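**Rules for a shared arm cell - thread**

1/ We rewrote the bench rules for our arm cells in January. The old document was 12 pages and people read the first one. The new one fits on a single sheet. I'm posting most of it because Raíssa Batista asked, and because other small labs keep writing their own from scratch.

2/ Rule one is about reach. If the arms are powered, your hands are outside the taped line. That includes "just nudging" an object back to its start position. Pause, confirm the pause on the screen, then reach in.

3/ A software pause is fine for moving a prop. It is not fine for touching a gripper, a cable or a mount. For those you cut power at the switch and keep the key with you.

4/ Two arms on one table count as one hazard. If you are only running one of them, the other gets parked and its drive is disabled. We had a near miss at Bezerra over this. Cauã Damasceno wrote it up and it changed how I think about "idle" arms.

5/ Speed. Every new task starts at the slow setting and stays there for 12 clean runs. A clean run means no contact you didn't plan. If you change the prop, the count goes back to zero. Yes, even if the new prop is nearly the same size.

6/ Fingertips near a rim are where most of our unplanned contacts come from. Baskets, bowls, trays, anything with an edge. Open the fingers before you come down, and check both tips, including the one on the far side from where you are standing.

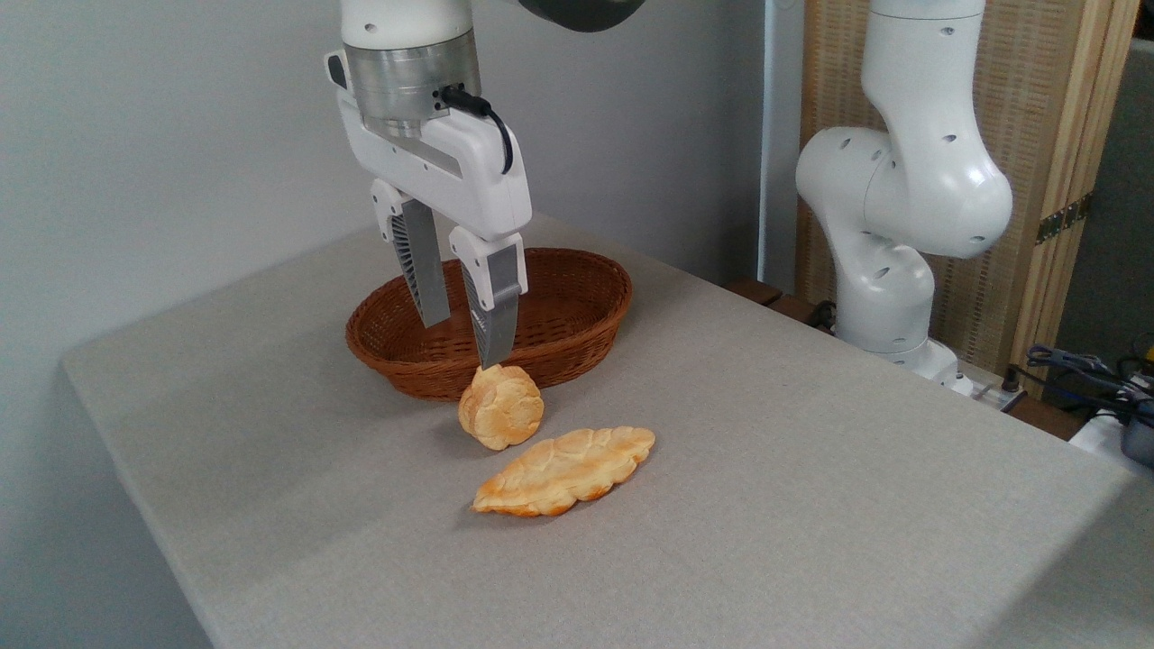 Bread and basket task. One fingertip inside the rim, the other at the roll.

7/ Cables. Any cable on a moving arm gets checked through the full range of motion before the first run of the day. Slack is good up to the point where it can catch on something. Power strips stay off the work surface.

8/ Fingers and pads have a log. We inspect at 2,000 cycles and write down what we saw, even if it's "no change." Dagný Brøndum keeps ours in a plain spreadsheet and that has been enough.

9/ Write down the table covering too. Fabric, bare top, mat - it changes how things slide, and people comparing runs later will want to know.

10/ Naming. Every run gets the task, the prop set and the operator's initials. We had 123 runs from the Mestum work labeled "test" and had to throw them out.

11/ Anyone can stop a run. You don't need a reason and you don't get asked for one until the arm is parked.

12/ Still open: how to handle remote operators. Luana Guerra wants a second person in the room every time. I lean that way too, but we haven't settled who holds the stop button. If your lab has a written rule for this, please reply with it.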